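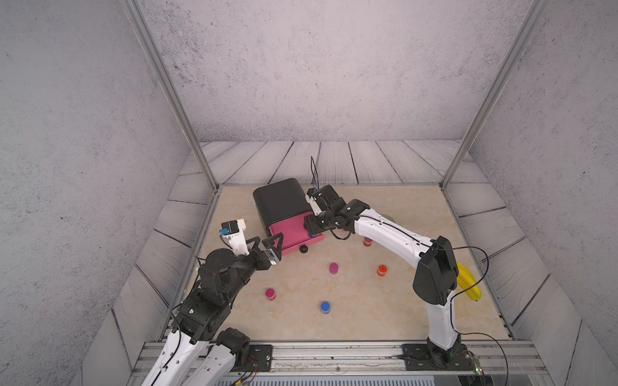 One employee wrote to us that she had worked at the same warehouse for five years before she learned that her state offered her no protection from being turned away for an apartment because she was a lesbian. She had assumed the rule that covered her job covered her home as well. Many of the people in this room have assumed the same.

Slide 2. Purpose of this session
Good morning, and thank you for attending. The Quezada Center has been asked to speak on housing and public services, and on what a local ordinance can and cannot do. Employment law will be addressed in the afternoon session and is left aside for now.

Slide 3. Where the gaps are
A person may be married in the morning and refused a lease in the afternoon. Whether that refusal is unlawful can depend on the county line. Please stress the word "can." Courts have not read every statute the same way, and we do not offer legal advice from the podium.
(Pause for questions on leases. Hold questions on shelters until slide 6.)

Slide 4. The Huser County survey
Our office received 563 completed forms. Of the 26 respondents who reported being refused a rental, 11 had told someone in authority. The rest had told a friend, or no one at all. These are self-reported answers from people who chose to reply — they should not be presented as a rate for the county.

Slide 5. What an ordinance should contain
A clear definition of who is covered. A named office that receives complaints. A deadline for that office to respond. Protection against retaliation for the tenant and for any witness. Sinina passed its ordinance without the deadline, and complaints there have remained open for months.

Slide 6. Religious exemptions
Expect disagreement here. State the Center's position once: an exemption for houses of worship is reasonable, and an exemption for any landlord with a personal objection would leave the ordinance with little effect. Then allow the other side to be heard in full.

Slide 7. Next steps
The draft text goes before the county board in March. Written comments are accepted until 5 p.m. on the day before the hearing. Copies of the draft are on the table by the door, in English and Spanish. The Urkareo Fund has agreed to cover printing for groups that wish to distribute it.

(If time is short, omit slide 6 and refer the audience to page 11 of the handout.)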